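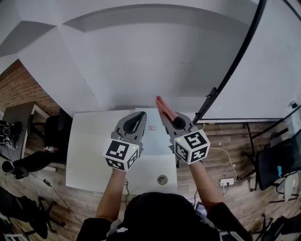
Figure 2. Cloth handling with a pair of hand-held grippers at the demonstration table. The right gripper holds the cloth; each handle carries a marker cube.

4.2 Changes to the work of the finishing staff

The Eredel site launders and folds table linen for hotels and restaurants. Before the Julent folding cells were introduced, its finishing room was staffed by 16 people working in pairs, and folding took up the greater part of every shift. Two cells now handle napkins and small cloths. Larger items are still folded by hand.

The cells learn from demonstrations recorded by the staff themselves. Seven members of the finishing team were trained as demonstrators and, by the end of April, had recorded 1,986 usable folds between them. The work is done with hand-held grippers at a table (Figure 2), and the demonstrator has to pick up and place the cloth through the jaws of the tool. Several described this as slow at first. A fold that an experienced worker makes without thinking has to be broken down into separate grasps, and habits such as smoothing a hem with the side of the hand have no direct equivalent.

Demonstrators reported two main effects on their working day. The first concerned pace. Recording was not counted against the hourly target, and most welcomed the relief from it, although those who remained on the folding line felt that the remaining load had been shared unevenly. The second concerned standing within the team. Methods that had been passed on informally were now discussed openly, and disagreements over the correct way to fold a given item - some of them long-standing - had to be settled before recording could begin.

Pay proved more difficult. Demonstration was first treated as ordinary finishing work. Mhairi Baird, the shift supervisor, argued in interview that it should be graded as training, as it is at the Skinner depot, and the site agreed to review the matter. No decision had been reached when our fieldwork closed.

Physical strain was raised less often than we had expected. Staff spoke of tired wrists after long recording sessions, and the site responded by limiting each session to the first half of a shift.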